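Flostik Training Ball: a season and a bit with it

Sunday, January 2, 2022

I bought the Flostik last April, right when our over-35s team went back to outdoor training, and I've been meaning to write it up ever since. It's a football (the Gaelic kind, size 5) on a long elastic cord that clips to a belt, so you can solo, kick and catch on your own without chasing the thing into a ditch every second minute. I'm a corner back with a bad left foot and no brother living nearby, so I'm pretty much the person they had in mind!

It cost me 63 euro from Hosen, the little sports shop that does most of the club orders round our way. That's steep for a ball and a bungee, and I did stand there a good while with it in my hand. What swung it was the belt. I'd had the cheaper Undura one before, and the buckle on that went after a few weeks and left a nice red welt on my hip as a goodbye present. 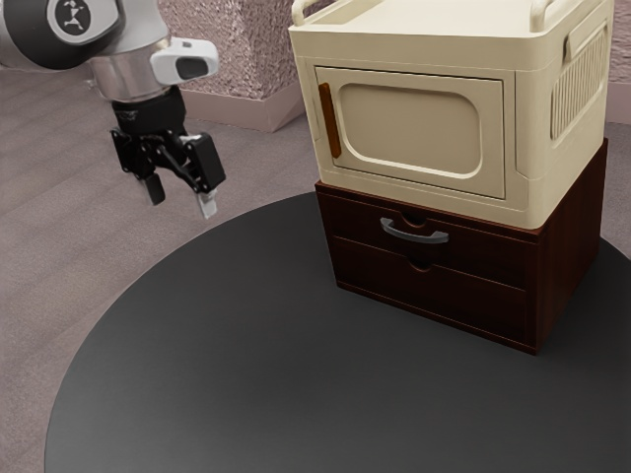 The belt on the Flostik is far better. It's wide, it sits flat under a jersey, and the clip swivels, so the cord doesn't wind itself into a knot while you're turning. I've worn it in heavy rain and in gloves and never had to fight with it. The cord is good too, though you get 2 of them in the bag and the shorter one is useless for anything but hand passing against your own chest.

Now the ball itself. It's a touch lighter than a match ball, and you notice it most on a long kick, where it wants to float a bit before the cord grabs it. For solo runs it's grand. My routine is 7 minutes on the right foot, 7 on the left, then high catches until my shoulders complain. I kept a tally on the fridge for the first month (sad, I know) and got to 606 solos on the left before I dropped out of the habit of writing it down. My left foot is still bad, but it's a better kind of bad, and our manager has stopped roaring at me to switch sides.
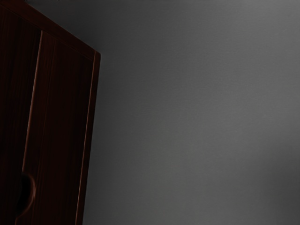

Storage is the part that drives me mad. There's no proper bag, only a thin net with a drawstring, and the cord works its way out through the holes and catches on everything. I'd love to hide the whole lot away in a tall dark wooden cabinet like that one, but in our house it lives on the back of the kitchen door and whips you on the ankle when you go out to the bins. A plain zip bag would fix it, and at this price they could throw one in.

I did lend it to a teammate for a fortnight and he went off and bought the Spahić version instead, with the ankle strap. I tried his once. It's cheaper and the ball has a truer weight, but the strap slid down into my sock every time I picked up speed, so I gave it back and he can keep it.

The Flostik website has spare cords, and I'd order one along with the ball, as my long one is starting to fray near the clip. I'd give it four stars out of five, and I'll be out with it again on the back pitch as soon as the ground dries up a bit.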